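Cahier d'atelier, mercredi, 9 h 10

Repris la paillasse côté fenêtre. Le chiffon de la dernière fois a séché en forme de chiffon de la dernière fois, je l'ai mis à la poubelle avec les égards dus. Programme du jour : finir la série d'objets sombres pour le catalogue Lilden, avec nettoyage, pesée, étiquette et mise en caisse. Baltasar Espinoza veut récupérer les caisses avant la fin de journée. Il a dit « avant la fin de journée » sans préciser laquelle, je garde ça sous le coude.

État des stocks au matin : chiffons microfibre, suffisants. Gants nitrile, il ne reste que du S, taille que personne ici ne porte sauf par accident. Isopropanol, un bidon Bustos entamé et un autre dont le bouchon refuse de tourner. Étiquettes, rouleau de 500, neuf, posé par quelqu'un sur le radiateur. Les premières se décollent déjà toutes seules du support, ce qui fera gagner du temps au début et en perdre ensuite.

9 h 40. Le noir, donc. Tout ce qui est sombre et arrondi pose le même problème : propre sous un angle, couvert de traces sous l'autre. J'essuie, je tourne, je vois un doigt. J'essuie le doigt, j'en dépose un deuxième. Essai avec la lampe rasante Terkholm à gauche : les traces sortent bien, le moral moins. Essai sans lampe, au jour de la fenêtre : tout paraît impeccable. Je comprends mieux pourquoi la série précédente avait été validée un soir de novembre.

Méthode retenue, à recopier sur la fiche murale quand j'aurai retrouvé la fiche murale :
un passage à sec, sans appuyer ;
un passage à peine humide, toujours dans le même sens ;
attendre, vraiment attendre, le temps d'un café court ;
un dernier passage à sec avec un chiffon qui n'a servi à rien d'autre.
Pour les gorges et les joints, coton-tige. Ne pas laisser le coton-tige dans la gorge (je note ça pour un collègue qui se reconnaîtra).

10 h 25. Discussion avec Baltasar sur le vocabulaire. Dans le registre, on trouve pour des formes cousines « double bulbe », « gourde », « sablier », « poire » et, une fois, « machin ». Il défend « sablier », j'étais pour « double bulbe », et « machin » garde des partisans. On s'est arrêtés sur « deux volumes, étranglement médian », long mais que tout le monde peut dessiner. Reste à corriger l'ancien registre, tâche que nous nous sommes mutuellement confiée avec beaucoup de politesse.

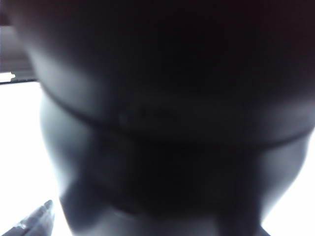
Côté balance, rien à signaler avant 11 h, puis beaucoup. La pièce numéro 228 sort à 1045 grammes, alors que la fiche du fournisseur donne nettement moins. Repesée : 1045. Changé de balance : 1045. Baltasar a suggéré qu'elle avait pris de la masse pendant le transport, je lui ai suggéré d'aller chercher les caisses. Après relecture, la fiche donne le poids net et nous pesions avec le socle en mousse et son sachet. La balance est donc innocente. Je lui ai quand même fait une tare, pour qu'elle ne se sente pas jugée.

À corriger : ajouter une colonne « avec socle / sans socle » au tableau. Elle existait dans la version Hivevlow du formulaire, supprimée au printemps au motif qu'elle ne servait pas.

14 h 00. Mise en caisse. La mousse découpée est bonne en largeur, trop juste au niveau du col. On peut forcer, ça rentre, puis ça ne ressort plus, et l'on se retrouve à démouler une pièce comme un flan. Retaillé au cutter, 2 millimètres de chaque côté. Les chutes sont dans le bac gris, ne pas les jeter, elles calent très bien la porte.

Intercalaires : papier de soie blanc contre les surfaces foncées, surtout pas le recyclé, qui peluche. J'ai utilisé du recyclé sur les premières. J'ai donc rouvert les premières.

15 h 30. Étiquetage. Placer l'étiquette sur la caisse et jamais sur la pièce, la colle laisse une auréole mate qui résiste à l'isopropanol, au savon et aux reproches. Une étiquette a été retrouvée sur ma manche, numéro parfaitement lisible. Je suis donc inventorié.

16 h 50. Caisses fermées, empilées près de la porte, couvercles dans le bon sens. Baltasar est passé les voir, a hoché la tête, et m'a annoncé que le transporteur venait finalement demain matin.

Reste à faire :
commander des gants en M et en L ;
déplacer les étiquettes du radiateur ;
ouvrir le second bidon Bustos, avec une pince ou avec quelqu'un ;
reprendre le registre à la lettre S, comme sablier ;
rendre la lampe Terkholm à l'étage, ils l'ont réclamée deux fois.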